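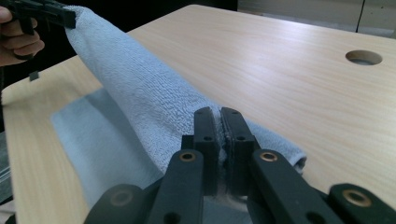 Light blue terry towel, part rolled and part folded.

Track & Field Help > Anti-doping and medical > Supplements

Positive for a stimulant from a pre-workout powder, club athlete, what happens to my results?

Posted by lane_draw in May

I run the 400 for a club (Stusholm Harriers) and was tested after the final at our regional championships. The letter I got this week reports a stimulant in the A sample. I have never knowingly taken anything banned. The only thing I changed this spring was a pre-workout powder called Karkura, which I bought online and took before hard sessions and once on the morning of the meet. The substance in the letter is not on the label. There is a line that reads "proprietary energy blend" and then a list of plant extracts.

I listed a multivitamin and ibuprofen on the doping control form but not the powder. I forgot it.

What I need to know:
Is the B sample worth asking for?
Does it help that I can show where it came from?
Do I lose only the result from that meet, or the later ones too? I ran the Turnska indoor-outdoor series afterward and my relay team placed in it.
Can I keep training with the club in the meantime?

I still have the tub, with 13 servings left in it, and one unopened tub from the same order.

Posted by splitsandspikes
Member, 1,274 posts

Read the letter again before anything else and find the response deadline. It will be stated as a date or as a number of days from receipt. Everything below depends on not missing it.

B sample. You have the right to ask for it, and in most systems you or a representative may attend the opening. The B sample is analyzed to confirm the A finding. It does not test how the substance got into you. If you accept that the powder is the source, the B result will most likely match and you will have paid for it. If you have any reason to doubt the chain of custody (seal number on your copy of the form differs from the number in the letter, signature missing), ask for it. Also ask for the lab documentation package, which is a separate request and sometimes a separate fee. Compare the bottle numbers first. That costs you nothing.

Source. Under strict liability the violation exists if the substance is in the sample. Where it came from matters for the length of the sanction. The usual categories are no fault or negligence, and no significant fault or negligence. A contaminated product rarely gets you to the first one, as athletes are warned about supplements in general. The second is realistic if you can prove two things: that the product contained the substance, and that you took reasonable care. Check also whether the stimulant is classed as a specified substance, which changes the starting point and who has to prove intent.

Proof that the product contained it means testing. Do not open the sealed tub. Do not send the open one off on your own either, at least until you have spoken to a lawyer or to the athlete help line at your national body. An open tub can be challenged on the ground that anything could have been added to it. A sealed tub with the same lot number is much stronger. Write down both lot numbers now, photograph the seals, keep the shipping box and the order confirmation, and store the lot somewhere cool and dry.

Reasonable care is your weak point. The panel will ask what you did before you took it. Things that count: searching the ingredients against the prohibited list, asking a coach or doctor in writing, buying a batch-tested product. Things that do not count for much: the seller's website said it was clean, a teammate uses it.

The omission on the form hurts but does not sink you. State it plainly and early. Do not tell them you thought it was not required if you simply forgot.

Results. The result from the meet where you were tested is disqualified automatically for an in-competition test. Later results, from the date of collection until a provisional suspension starts, are normally disqualified as well unless the panel finds that fairness requires otherwise. For the relay, look in the competition rules of the series. In many of them the whole team loses the placing if one member is disqualified. Tell your teammates before they hear it from the results page.

Training. Under a provisional suspension you generally may not compete, and you may not take part in organized activities of a member club. Training alone at a public track is usually fine. Get this answered in writing by whoever signed the letter. If you are offered a voluntary provisional suspension, ask whether the time is credited against the final sanction.

Posted by rallis_thrower

same thing happened to a guy at Rallis, different powder. he got 5 months in the end but he had emails to his coach asking if it was ok, so that helped him. also stop taking it obviously. dont throw the tub out

Posted by infield_marshal

Most of the long reply above is right. Two additions.

First, concentration. Ask for the estimated level in the A sample if the letter does not give it. Some stimulants are only reported above a threshold, and the figure can be compared with one serving taken that morning. If the two do not fit, your explanation has a problem and it is better to find that out before the hearing. Write down the serving size and the time you mixed it. The scoop in these tubs is often not the labeled serving, so weigh an empty one.

Second, do not post anything further here that you would not want read back to you. The page is public. I would edit out the club name.

Posted by lane_draw

Thanks. Bottle numbers match on both papers. Deadline is 17 days from the letter so I have some time. Both tubs have the same lot number and I have found the order email. I will call the help line in the morning and ask about the training question in writing. I can't find an edit button for the first post.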